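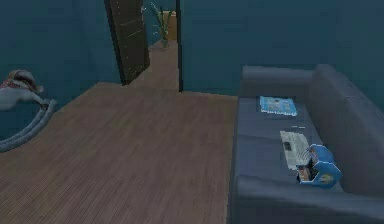

The sofa, with reading matter.

The Lumwood Residents' Quarterly had a readership of 321, if you believed the print order, and Despina Grgić had been its agony aunt for eleven issues before anyone wrote in with a problem.

Until then she had made them up. It was easier than it sounds. You took something that annoyed you on the stairs, gave it a husband and signed it "Puzzled, Hinum Road". Puzzled had been worried about a neighbour's wind chimes. Torn, also of Hinum Road, couldn't decide whether to invite her sister for Christmas. Despina advised Torn to invite the sister and then be ill, and had a nice note from the editor about it.

The real letter came in July, in a brown envelope that had been used before. It was one page long, in green ink.

"Dear Despina," it said. "My wife believes that I go to choir on Sunday evenings. I gave up choir in the spring. I sit in the car behind the Nover garage and eat a pasty. I am very happy there. What should I do? Yours, Baritone."

She read it standing up, then sat down on the sofa and read it again. She had always assumed that a real problem would feel heavier. This one felt like something she might have written herself on a good day, and she was a little put out that she hadn't.

Her first reply told Baritone to confess. It was a firm, clean reply with the word "trust" in it three times, and when she read it aloud it sounded like a leaflet at the dentist's. Her second told him to carry on and get a better pasty. The third was mostly about her own marriage and she put it in the bin, then took it out of the bin and put it in the bin outside.

By the weekend she had decided that advice of this quality called for research.

The Nover garage had closed its pumps years ago and now sold tyres, and on Sundays it didn't even do that. Behind it was a strip of tarmac with a view of the canal, or of the wall that stopped you seeing the canal. Despina parked there at ten to seven with a flask and a crossword. She told herself that she wanted to understand the setting.

At seven a green estate car pulled in at the far end. The man inside turned off his engine, spread a tea towel over his knees with great care, and brought out a paper bag. She slid down in her seat until she was looking at him through the steering wheel.

He didn't do anything. That was what struck her. He had no radio on that she could hear, and no newspaper. He ate slowly and looked at the wall. At one point he seemed to be humming, and she thought, well, there's your choir.

After 45 minutes he folded the tea towel, got out to put the bag in the litter bin, and saw her. There was no dignified way to come up from behind a steering wheel, so she did it quickly.

"Sorry," he said, through the gap in her window. "Is this your spot?"

"No, no. I'm just doing the crossword."

He looked at the crossword, which was upside down on the passenger seat.

"It's a good place for it," he said, and then, lowering his voice, "There's a woman who comes on Wednesdays. Mrs Mangundap. She's told them she does Pilates."

Despina drove home the long way. In the kitchen her husband Leo asked how the meeting had gone, and she said fine, quite long, and it was only when she was rinsing out the flask that she wondered which meeting she had told him it was.

The reply, when she finally wrote it, came to 90 words. She told Baritone that most marriages could stand one pasty a week. She told him that if his wife ever asked straight out he should answer straight out, and offer her half. She suggested he keep a hymn or two in working order, in case of weddings. She signed it, took out a comma and sent it off to the editor, who rang to say it was her best yet and were all these people real?

"One of them is," said Despina.

The issue went out at the end of the month. Four letters came in the week after, which was a record, and all four were from women who wanted to know whether Baritone might be their husband. Two described the car. Neither of the cars was green. One of the other two said she didn't mind in the least, she only wanted to know where the pasties were from.

Despina put them in the drawer with the takeaway menus and went up to find her coat. It was twenty to seven.

"Meeting?" said Leo, from the sofa. He was holding the Quarterly open at her page, and he had his shoes on.

"Just a short one," she said. "You?"

"Thought I might go for a run."

He had not run since the school sports day, and he was wearing his good brown shoes. She looked at them for a moment, then kissed him on the top of the head and told him to mind the kerb on Hinum Road.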